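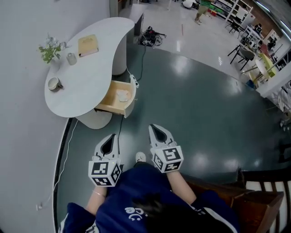
Bureau haricot Kukico - blanc, 2 pieds cylindriques

Réf. K-195. Ikau, mobilier de petits espaces.

Plateau blanc en forme de haricot, aucun angle vif, se cale contre un mur ou tourné vers la pièce. Deux pieds ronds, blancs aussi, un à chaque bout. Un tiroir en bois sous le plateau, intérieur clair - on y met chiffons, câbles, carnets, ce qui traine.

Dessus il reste de la place pour un petit vase, une tasse et sa soucoupe, une boîte. Vendu sans accessoires.

Prix : 195 €
Livraison : 16 €, gratuite en retrait à l'atelier Junder
Délai : 4 semaines
Garantie : 4 ans sur le tiroir et les coulisses

Montage à deux, les pieds se vissent par dessous. Poser le plateau à l'envers sur une couverture, visser, retourner. Ne pas serrer à fond avant d'avoir vérifié l'aplomb. Clé fournie.

Entretien : éponge humide, savon doux. Pas d'alcool ni de poudre à récurer svp, le blanc se raye. Café renversé, essuyer tout de suite.

Tiroir seul en pièce détachée : 50 €, préciser la référence a la commande.

Voir aussi : caisson Nedelcu, gris ou blanc. Stock remis à jour en septembre.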